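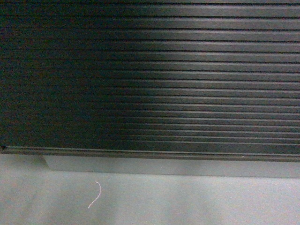 A ribbed dark panel and one pale thread on the surface in front of it. Grudell's perception software now has opinions on both.

Grudell pushes update that teaches its robots to ignore lint

Grudell has released a new version of Sopacua, its perception and planning package for tabletop robots, and the headline feature is a willingness to leave small things alone.

Earlier versions treated any thin, bright shape on a work surface as a possible obstacle. A stray thread could send the planner off on a long detour, or stop it altogether while it waited for a human to come and look. At the Benholm test site, operators logged 252 such stops in September. They cleared most of them by blowing on the table.

"We had a very careful robot," said Simin Salehi, who leads the perception team. "It was careful about fluff."

The update adds a debris class, which the planner may drive straight over if the estimated height stays under 2 millimeters. Ribbed and slatted panels get separate treatment. Dark grooves in poor light used to come back from the depth estimator as a staircase, sometimes as a hole, and the software now fits one plane across the whole panel before it starts worrying about the details.

In replayed logs from Benholm, 68 of 70 thread-related stops disappeared. The remaining pair involved a cable tie, and the team is still arguing over whether the robot had a point.

Tirta Hidayat, who maintains the planner, said sites running the Workolex bridge should hold off until the next patch. The bridge doesn't know the new class yet and passes it along as "unknown object, large" – a generous reading of lint.

Debris handling is off by default. Users can turn it on in the planner settings, under Obstacles, where there is also a slider for sensitivity. Hidayat recommends leaving the slider where it is.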